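Danivcombe Setlists: read me first

Hi! I'm Wanda, and I keep this dataset. It started as a text file of songs I'd heard live and it now covers 762 shows played in and around Danivcombe, a town with more stages than parking spaces. If you only want the files, skip down to "What's in the folder." If you want to know why the drummer column is such a mess, keep reading.

What it is

A collection of setlists. One row per song performed, in order, with the show it belongs to, who played it, and whether it was an original, a cover, or something the band was clearly making up as they went (I have a code for that, see below). The shows run from tiny acoustic nights at the Hitby, which is a bar with a stage the size of a mattress, up to the big outdoor weekend at Stępień Field every August.

The current release is version 2, November 2023. Version 1 still floats around on a couple of people's laptops. Please don't use it. It had a sorting bug that put encores at the start of the set, and I got a very excited email from a student who thought she'd found a local tradition of opening with your biggest song. I felt terrible.

Where the setlists come from

Mostly from paper. Bands tape a sheet to the floor, the show ends, somebody peels it up. I ask for those sheets, and people are lovely about it, they hand them over covered in boot prints and beer. When there's no sheet I work from my own notes, or from phone recordings that friends send me, and in that case the source column says "ear" instead of "sheet." Ear entries are less reliable. I know a lot of songs, but I don't know every song, and a loud room does strange things to a chorus.

A sheet tells you what the band planned. It doesn't tell you what they played. Wherever I was there myself, or had a recording, I've fixed the order and marked the changes. Wherever I wasn't, you're getting the plan, and the checked column says "no." Please look at that column before you write anything bold about which songs get dropped!

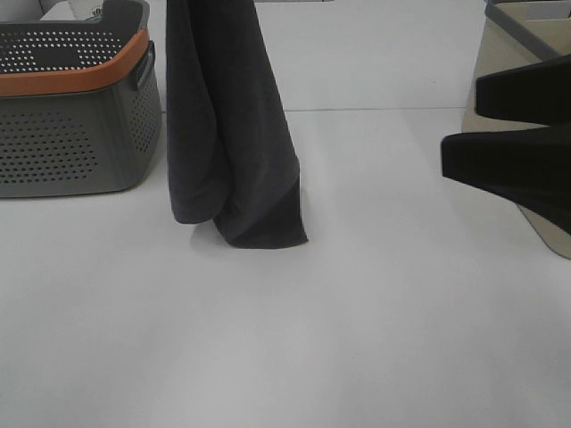 Wanda Śliwiński
Dataset maintainer and regular in the second row

What's in the folder

shows.csv
One line per show. Columns are show_id, venue, month, year, headliner, support, indoor_outdoor, ticketed, checked.

songs.csv
One line per song played. Columns are show_id, position, title, artist_playing, original_artist, type, source, encore, notes.

people.csv
Who was on stage, when I could find out. Columns are show_id, stage_name, instrument, guest.

aliases.csv
Every spelling of every band name I've come across, matched to the one I use. Areo, for example, has been on posters as AREO, Aero, The Areo and once Oreo. If you're joining my files to your own, go through this one first and save yourself an evening.

notes.txt
Long comments that wouldn't fit in a column. Some are useful. Some are me being cross about a sound mix.

The files are plain CSV, UTF-8, comma separated, with quotes around anything that has a comma in it. If the Polish letters come out as garbage, your spreadsheet program is guessing the encoding wrong. Import the file through the menu and pick UTF-8 by hand, don't just double-click it.

The type codes

O is an original, meaning written by whoever is playing it.
C is a cover.
M is a medley. Each piece gets its own row, and they share a position number, so position is not unique! Group by show_id and position together if you want to count slots.
J is a jam, or anything without a title that went on long enough to deserve a row.
X means I don't know. I'd love to have fewer of these.

A cover stays a cover even if the band has played it for years and everybody in town thinks it's theirs. That's caused some grumbling, and I've had one guitarist try to talk me round at the bar, but I'm sticking with it.

Things to watch out for

The coverage is lopsided. I like loud guitars and I like folk, and I go to bed too early for most DJ nights, so electronic music is badly underrepresented. Don't use this to say what Danivcombe listens to. Use it to say what got played at the shows that ended up in here, and you'll be fine.

The Hitby takes up far more of the file than it should for its size. I live a short walk away.

Song titles on sheets are often shorthand. "Slow one," "the new one," "D thing." I've translated them when a band member told me what they meant and left them alone when I couldn't get an answer. There are 31 rows where the title is still just "new one," spread across different bands, so please don't treat them as the same song. (Someone did. It topped their chart.)

The drummer column. Okay. Drummers in this town play in several bands each, they fill in for one another at short notice, and half of them go by nicknames. In people.csv I use the stage name given on the night and nothing else. I haven't tried to link nicknames to people, partly for privacy and partly for my own sanity.

The outdoor shows have missing pieces. At Stępień Field there are two stages running at once and I have one pair of legs. Oliwia Duda covers the small stage for me when she can, and her rows are just as good as mine, often better, as her handwriting survives rain. But some years she was playing rather than listening, and those afternoons are thin.

Set lengths are not in here. I tried timing shows for a while and gave it up, I kept forgetting to stop the clock and ending up with a forty-hour acoustic set.

What people have done with it

A few favorites. Somebody made a map of which bands cover each other, and it's really sweet, there's a whole cluster of people who have been swapping the same handful of songs back and forth for years. A local radio host uses the file to plan her covers hour. Oliwia wrote a little script that looks at a band's last few shows and guesses the closer, and it does well on everyone except Areo, who close with something different every single time and are very smug about it.

I use it myself to settle arguments.

What I'd ask you not to do

Please don't use people.csv to track down individual musicians. Everyone in it agreed to have a stage name listed, and that's as far as the agreement goes. If somebody asks me to take their name out, I replace it with "withheld" in the next release, and I'd like you to update your copy when that happens.

Please don't turn it into a ranking of "best" bands either. Number of shows mostly measures who has a van.

There are no lyrics and no audio in this release, and there won't be in any other. The recordings friends send me stay with me and get deleted once I've typed up the set.

License and credit

Use it, share it, chop it up, teach with it. All I ask is that you credit "Danivcombe Setlists, version 2" and tell people if you've changed anything. If you publish something, send me a link. I read all of them, including the ones with equations, although I may not be much help with those.

Sending me setlists

Yes please! A clear photo of the sheet is fine, and so is a typed list. Tell me the venue, the month and year, who was playing, and whether you were in the room. If songs got swapped or skipped, write that down too, even if you're unsure, and put a question mark next to it. I'd much rather have "maybe skipped track four?" than a tidy list that isn't right.

Corrections are just as welcome. Give me the show_id and the position, tell me what's wrong, and I'll fix it and thank you in the change log. Bands get the final word on their own titles and spellings. They do not get the final word on whether they played the song, especially if I have it on tape.

Changes since version 1

Encores are back where they belong.
The checked column is new in shows.csv.
Medleys used to be one row with slashes in the title, and now they're split up.
aliases.csv is new, and was all Oliwia's idea.
Two shows were removed. They were the same show entered under both bands' names, and then entered again under a third name by mistake, so only the proper one is left.

Still on my list: a venue file with old and new names, since the Hitby has moved its stage and other places have changed owners, and a better way of marking guests who come up for just one song. There's also a shoebox of sheets from before I started keeping notes, most of them without a year. If you recognize your handwriting on any of them when I post the scans, get in touch.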